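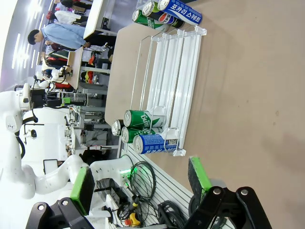
Notes on looking after our can cell

I promised to write down how I take care of the can cell, and I have postponed it for a long time. In September we moved it to another part of the lab, and after that I had to set up many things again, so now my memory is fresh. If you keep a similar machine with two arms and a table, maybe some of it is useful for you.

The cell is named Narkik. The name was there before me and I never learned what it means. The job is simple to explain: take drink cans and put them in a wire rack with lanes, the kind people buy for the refrigerator. It is less simple to do. A can is smooth, it rolls, and the rack has thin wires where a finger can get caught.

I begin with the finger pads, as they need the most attention from me. Each finger has a green pad, and the pad is the only part which should touch the can. When a pad is new it holds very well. Then slowly it gets a shine on the surface, and the can starts to turn a little in the grip when the arm moves sideways. For many weeks I thought this was a problem of grip force. I made the force higher, and I got dents in the cans and no better grip. Finally Kekeli Dankwa told me to wipe the pads with a damp cloth and try again with the old force. The problem went away that afternoon, and I felt quite foolish.

So now I wipe the pads each morning with plain water. I don't use alcohol on them anymore. With our pads it made the surface hard after some time, but I can't say if other pads do the same. When wiping does not help, I change the pads, always on both fingers of one gripper together. One time I changed only one, and the can came out of the rack slightly crooked at every pick.

The next thing is the bolts on the finger linkage. They are easy to reach, and for this reason everybody wants to tighten them. Please do not do it without a torque wrench. I put a thin line of paint marker over each bolt head and the plate next to it. If the line is broken, the bolt has turned. It takes me 2 minutes to look at all of them, and in most weeks there is nothing to do. After our move I found a broken line on the left arm, so the habit has paid for itself already.

About the rack I have more to say. The robot believes the rack is always in one place, and the rack does not know this. It is light and it moves when a finger pushes on the wire. A small shift is enough that the can lands on the divider between the lanes and tips over. At first we taped the rack to the table, but the tape left glue and the lanes were bent a little by our pulling. Now I have a paper template from the Parness notebook (this is the project notebook, we name them all). I lay the template down, put the rack on it, check the front corners, and take the paper away. I do this at the start of the day and again after any collision, also a small one.

When the cans keep falling after that, I look at the rack itself. Put it on a flat table and press on each corner. If it rocks, the wires are bent. You can bend them back by hand, slowly. One rack I could not save, and it is now in the kitchen, where it works perfectly.
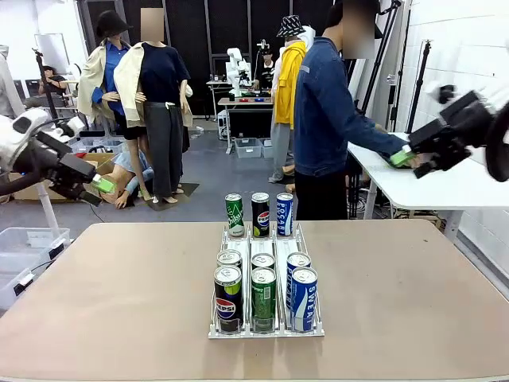 How often should the arms be calibrated again if nothing in the cell was moved?

In our cell I do it every 6 weeks, and also after a gripper has been taken off, even if it went back on with the same screws. Between these times I only do a short check: I send each gripper to a marked point on the table and look if the fingers arrive at the mark. If they are off by more than the width of the mark line, I do the full calibration and I don't try to correct it with an offset. Offsets from different people stay in the file and after a few months they fight with each other.

The full calibration takes around 90 minutes when I am alone. I tried to do it faster by skipping the warm-up, but the joints behave a little differently in the first part of the morning, and I had to repeat it after lunch. Now I start the warm-up motion, drink my coffee, and write in the Lundgren notebook what I plan to change that day.

Cables are the part I like least. The power cable and the camera cable should have enough slack for the wrist to turn to its limit in both directions. Too much slack is also bad, it can hang down and catch on the rack. What I do is turn the wrist by hand to one end, tie the cable, turn it to the other end, and look if it pulls on the connector. Then I coil what is left over and keep it away from where the arms reach. After the move I was in a hurry and did this only for one direction. The camera lost connection every time the wrist turned the other way, and I spent a whole evening with the software, looking for a fault that was in a cable tie.

Please test also the emergency stop. I press it before the first run of the day, with the arms moving slowly, and I check that both of them stop. Then I release it and do the restart in the normal order. My colleague thinks once a week is enough. We have not agreed about this, but the one who opens the cell in the morning is usually me - so it is tested every day.

For the cans, I take out the ones with dents and I keep them in a bag for the recycling. A dented can behaves differently in the grip and you will look for the reason in the wrong place. I like to mix brands, the camera should not get used to only one color. Full and empty cans I never mix in one session.

What is still open: the new pads from Plernunis, which are softer than the ones we have. I have 4 of them in my drawer. I will put one pair on the right gripper first and leave the left one as it is, and when I have used them for a while I will write how they wear.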